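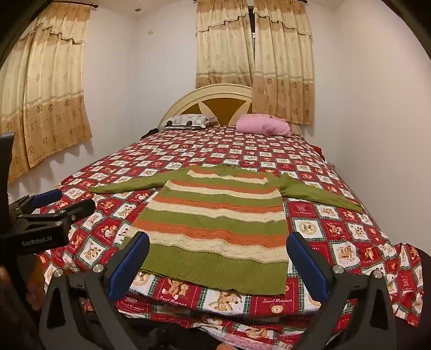 Andalby SC-3 Screening Kit
Portable projection package for community and private film screenings

Item code: AND-SC3
Availability: in stock, ships from the Doveck warehouse
Page revised: 2025-06-23

Overview

The SC-3 is a complete projection package for temporary film screenings in halls, libraries, church rooms, school gyms and covered outdoor areas. It is sized for seated audiences of up to 120 people. The kit contains a laser projector, a folding-frame screen, a powered speaker pair, a playback unit and all signal and power cabling. It packs into 3 wheeled cases and sets up in under an hour with two people.

The projector in this package replaces the lamp-based unit supplied with the SC-2. Mounting points are unchanged, so existing Lillamau ceiling brackets and tripod plates still fit.

What is included

Projector, with remote control and lens cover
Folding-frame screen, 12 ft wide, with front projection surface and carry bag
Leg set for screen, adjustable in 4 in steps
Powered speakers, two, with stands
Playback unit with disc drive, USB input and HDMI output
HDMI cable, 50 ft, and HDMI cable, 6 ft
Audio cable set, balanced, 50 ft per channel
Power distribution strip with 25 ft lead
Gaffer tape, one roll
Wheeled cases, foam lined

Not included: projection stand, rear projection surface, screen skirt, generator. These are listed under Accessories.

Projector

Light source: laser phosphor
Native resolution: 1920 x 1080
Aspect ratio: 16:9 native, 4:3 supported
Throw ratio: 1.3 to 2.1
Zoom: 1.6x manual
Lens shift: vertical only
Inputs: HDMI x 2, network, USB (service only)
Fan noise: 31 dB in normal mode, 27 dB in quiet mode
Power draw: 618 W maximum

For the 12 ft screen, place the lens between 15 ft 8 in and 25 ft from the screen surface. Quiet mode reduces light output by a quarter and is suitable for rooms that can be fully darkened. Keystone correction is available but lowers effective resolution. Use lens shift first and level the projector before making any digital correction.

Screen

The frame is square-section aluminum with locking hinges. The surface attaches with snaps along all four sides. Start at the top corners, then the bottom corners, then work toward the center of each side. In temperatures below 50 °F the material stiffens and should be left unrolled indoors for half an hour before it is snapped on.

The screen must be tied down or ballasted for any outdoor use. Do not use it in sustained winds above 12 mph. The leg feet have holes for stakes on grass and accept standard sandbags on pavement.

Sound

Each speaker has its own amplifier, rated at 300 W continuous. Set the playback unit to stereo output. Multichannel soundtracks are mixed down automatically, although dialogue may be low on some discs. The playback unit has a dialogue boost setting under Audio, and level 2 is enough for most rooms.

The cable supplied reaches from a rear projection position to both speakers in a room up to 40 ft deep. For longer runs, order the Meireles extension set.

Cases and weights

Case A (projector, playback unit, cables): 58 lb
Case B (screen frame and legs): 84 lb
Case C (speakers): 71 lb

Speaker stands and the screen surface travel in soft bags outside the cases. All items fit in a minivan with the rear seats folded. Case B should be lifted by two people.

Licensing

Purchase or rental of this equipment does not include the right to show any film to the public. A public performance license is required for most screenings outside the home, including free events. Contact the distributor or a licensing agent before announcing a title. Some licenses set a maximum audience size or require that tickets be reserved by name – check the terms before opening reservations.

Price

Purchase: $7,940
Rental, one day: $285
Rental, weekend (Friday pickup, Monday return): $460
Refundable deposit on rentals: $1,823

Rental bookings for October should be placed at least six weeks ahead. Rental units are tested on return, and the projector hour count is recorded on the case tag.

Accessories

Doveck projection stand, 42 to 66 in
Rear projection surface, 12 ft
Black screen skirt and side drapes
Lillamau ceiling bracket
Meireles extension set, 50 ft
Sandbags, empty, set of four

Warranty

Projector: 3 years or 10,000 hours, whichever comes first
Speakers and playback unit: two years
Screen frame: five years
Screen surface and cables: 90 days

Damage from wind, rain or a non-grounded power supply is excluded.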